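Pose of gripper jumps when I replay the recordings

Tharun Palaniappan
I record hand-held gripper demonstrations for Wotia and train a small policy. In replay the pose jumps up to 73 mm, mostly in a room with plain white walls. 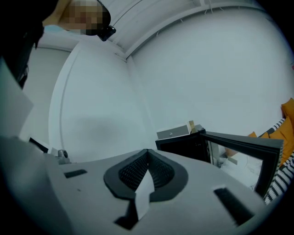

Skustcombe, 17/01/2026
Tracker is visual-inertial, default settings. Must I change the filter or the map?

Snežana Zupan
First check the map. With white walls the tracker finds few features, so raise the limit to 400 per image and make one slow mapping pass before the demos.

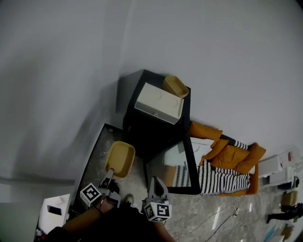

Map points with wrong depth are the second cause. They pass the outlier test when they move smoothly. A mirror lying on the floor, like yours under the yellow tray, can give such points, so mask this region.

Then run the optimization again with the mask on,

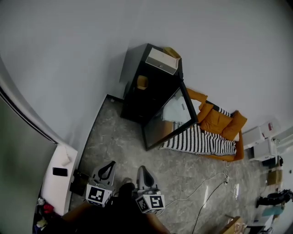
and compare the two trajectories before you touch the filter. If the jump stays, look at time offset.

Nghĩa Cù
Same problem for me. I only restarted it and it was better.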